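Levum, episodes 295 to 300: where the timeline stands

I watched the last six episodes of Levum back to back on Monday, with a notepad, to work out how much story time the current arc covers.

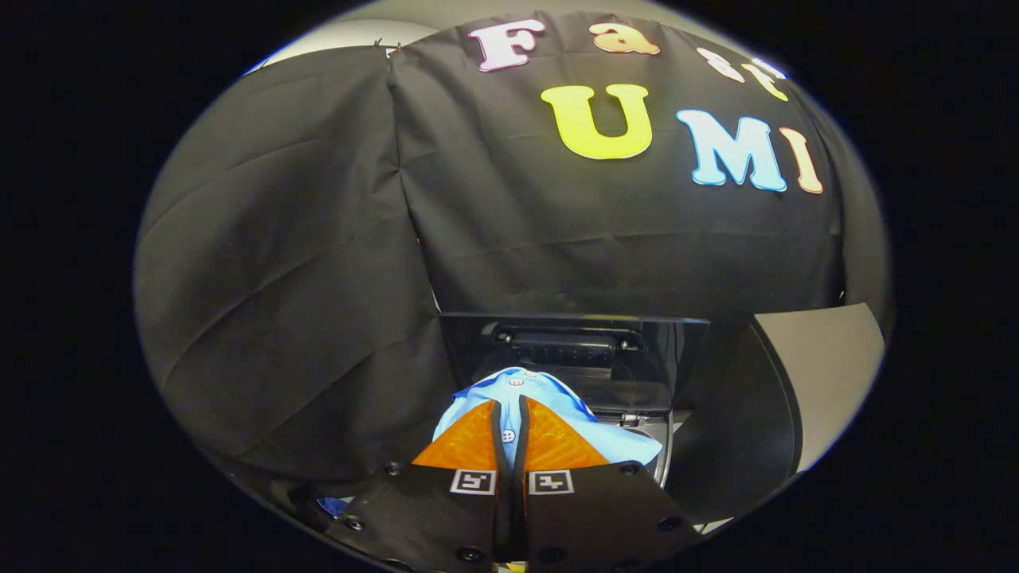 How much time passes in the story between episode 295 and episode 300?

Nine days. Episode 295 opens on the morning the Kravchuk house is put up for sale, and episode 300 ends on the evening the papers are signed. The agent gives the length of the sale period in 295, and the elder sister repeats it in 300. The two lines agree, so I take the number as settled.

The trouble is in the middle. Episode 297 has the younger brother leaving for Zukel by night bus and phoning home on arrival. In 298 he is at the breakfast table again with no mention of the trip back. The bus takes a full night each way, as set up much earlier when the mother made the same journey. For the nine days to hold, at least two nights have to fall between 297 and 298. The recap at the start of 298 says "the next morning."

I see two ways to fix it. One is to treat the recap as wrong, which has happened before on this show. The other is to assume the breakfast scene was written for a later episode and moved up. I lean toward the second. The sister's arm is already out of the sling at breakfast, and the doctor only takes it off in 299.

The sale itself is handled better than I expected. The contract is read out nearly in full, and the clause about the workshop matters later — the buyer, Wundia, gets the land but has to leave the tools. The father says nothing while it is read. The music drops out for the whole reading, and the scene runs longer than anything else in the episode.

Episode 300 had no flashback montage, which I had assumed a round number would bring. It ends on the signature and goes straight to credits. The preview shows the brother at the Zukel bus station again, in the coat he wore in 297, so the order may get worse before it gets better.

I will redo the chart after the August break.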